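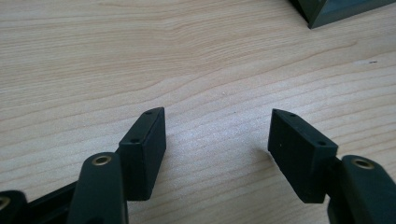
I've been wanting to tell people about our tables for months, and now I'm finally allowed to. Dreltow, my small furniture workshop in Godport, is opening its doors with a first range of pale-topped tables called Lustico, and they go on sale on 2022-08-20. I know a press release is supposed to be stiff and full of quotes from directors, but I'm the one who wrote it and the one who answers the phone, so you're getting it from me. What I'd like you to look at first is the surface: a light honey colour, with fine wavy lines running mostly from side to side, a few darker tan streaks, and those soft curved bands where the pattern decides to wander off. Where the light lands on it, it goes almost white. I could look at that all day (and on some days I have).

The idea for the range came from eating at bad tables. I've lived in a string of rented flats and every one of them had a table that was too dark, too shiny or too wobbly, usually all at once. You put a plate down and it looked gloomy. You opened a letter and couldn't find it again. When I started making my own, I wanted a top that would brighten a room a bit and that you could use for anything - breakfast, homework, mending a lamp, wrapping presents at midnight with the wrong sort of tape.

So Lustico is a working table first. It comes in three sizes. The smallest is for a kitchen corner or under a window, and it's the one I have at home. The middle one is what I'd call a family table, although plenty of the people who've tried it want it for a sewing room. The largest is the bench, which is deeper from front to back and meant for people who spread out. If you make models, cut patterns, repair clocks or do anything else where small parts roll about, try the bench before you look at the others.

The colour took the longest. I began the trials in June last year, thinking I'd be done in a fortnight, and I'd filled a whole shelf with sample boards before I found one I liked. Some were too yellow. One was a lovely shade in the workshop and looked like weak custard in my sister's kitchen! The one we've gone with stays warm under a lamp and doesn't turn grey on a dull afternoon, and I've carried it round enough houses now to feel sure of that.

I also wanted the pattern to be left alone. There's a fashion for very even tops, where one end looks the same as the other, and they're perfectly nice, but I like to have something to look at while the kettle boils. We turn each top so the lines run along its length, and after that we let them do as they please. No two will match exactly. If you're ordering a pair to push together, say so when you order and I'll pick two that get on.

A word about glare, as I've been asked about it at every open morning we've held. A pale top does bounce the light back at you, and if you put it straight under a bright bulb or right in front of a south window, you'll see washed-out patches on it. Some people love that. If you don't, shift the lamp to one side, or come and see the softer finish, which we offer on all sizes at no extra cost. The softer finish shows fingermarks a little less and pen marks a little more, so it depends what your household is like.

Looking after it is easy enough. A damp cloth, then a dry one. Crumbs and specks do show up on a light surface, I won't pretend otherwise, and I've come round to liking that, as I can find the screw I've dropped. Please use a mat under hot pans. Please don't use scouring powder, even the gentle sort in the nice tin. If you do mark the top, bring it back or send me a photo, and I'll tell you whether it's something you can sort out at home or whether it needs to come into the workshop for a day.

Now the numbers, which I'm told every press release must have. The first batch is 344 tables across all the sizes. Prices start at 900 pounds for the smallest, and that includes delivery to any address in Godport and the villages nearby. Further afield we'll work out a price with you before you pay anything. Orders are ready in 14 days if we have your size in stock, and I'll ring you if it's going to be longer. I'd much sooner have that slightly awkward phone call than leave you eating off your knees.

You can see the whole range at our new showroom, the Delaunay, which is the long room at the front of our building with the big windows. It used to be where we kept the offcuts, and clearing it out was a job I don't want to repeat. There are tables set up at different heights and in different light, and you're welcome to bring your own things and try them out. Bring your sewing machine. Bring your jigsaw, your laptop, your sandwiches. One visitor laid out an entire set of fishing flies on the bench and stayed until we locked up, and I think that's exactly how a table should be chosen - sit at it for a while, lean on it, see where your elbows end up.

We'll be open from ten in the morning on launch day, with tea, and cake for as long as the cake lasts. Children are welcome and there's a low table at the back with paper and pens for them to use. There's a step at the front door but a level way in at the side, so ring the side bell and one of us will come round. Parking is on the street and is free at weekends.

If you're writing about the launch, I'm happy to lend a table for photographs, send sample boards in either finish, or talk about wavy lines for much longer than you'd planned. I can also show you round the workshop, though you'll want shoes you don't mind getting dusty. Get in touch with Dreltow through the showroom and ask for the person who does the tables. Samples go out in the post the next working day, and you don't need to send them back.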